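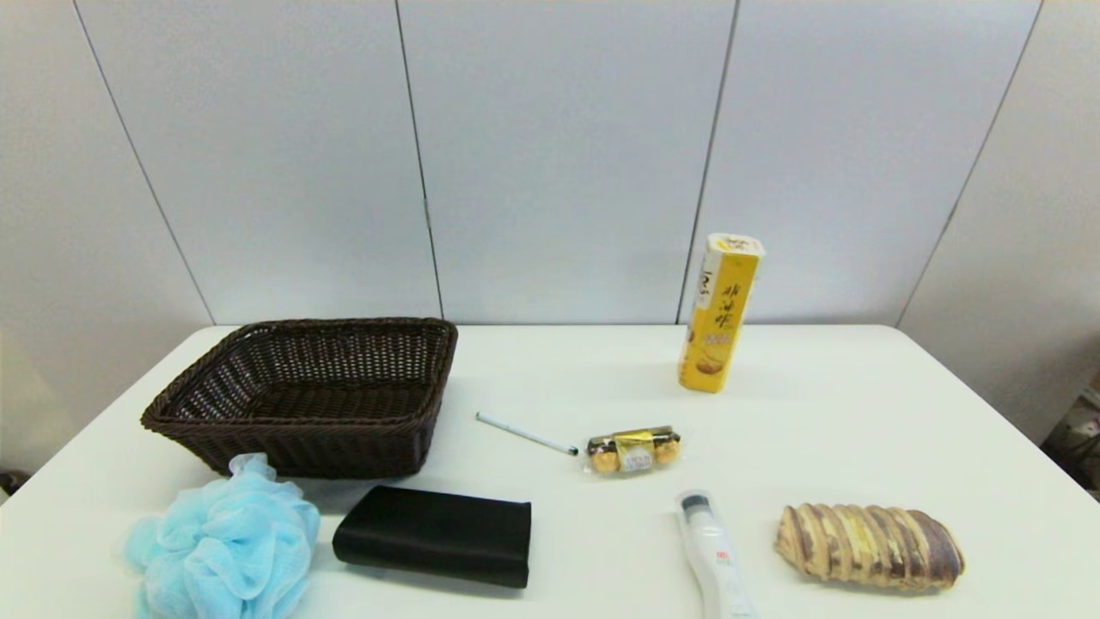
Right, a few people asked how things are going at Ritgate now that Urketti has started on the mixed orders, so here's a longish thread with a cup of tea beside me.

For anyone new, I've been packing there for years. Mixed orders are the fiddly ones - chocolates, a pen, a bath puff, something from the bakery - and no two are the same shape.

We used to do every one by hand and my wrists knew it by Friday. Urketti does the reaching and lifting now, and I look after the list, the odd items and whatever it hands back to me.
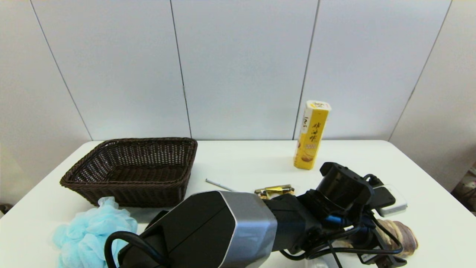
WHAT'S CHANGED ON THE FLOOR

The rosters, mostly. There are two of us to a bench where there used to be a whole row, and the others have gone across to returns or Juvance training. Nobody lost hours, which I was truly worried about back in November.

I do miss the chatter though! You can't have a yarn with a gripper, much as I've tried (it's a good listener, I'll give it that).

Soft things are still the hard part. A box has sides you can get hold of, but bread wants a light touch, and I spent most of one shift working through grip settings with the tech team. 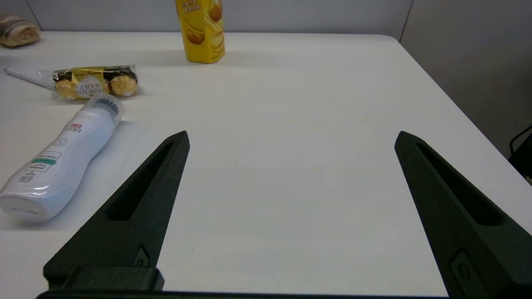

And that's a skill I never thought I'd have, at my age. I can read the logs now, and I know which settings to leave well alone. They put us up a pay grade for it too, after around 6 weeks of asking nicely.

What I'd like next is a proper say in how fast the line runs. Somebody upstairs mentioned 1,000 orders a day and I nearly dropped my sandwich - the robot might cope, but we're the ones checking them. 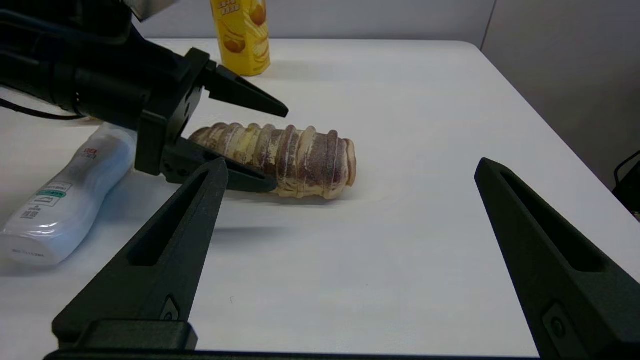 Milagros Aquino replied that at Hayat the pace was set before anyone on the benches was asked, and it took months to get it wound back, so speak up early.

Thanks Milagros, I'll be raising it at the next team meeting and will let you all know how we go.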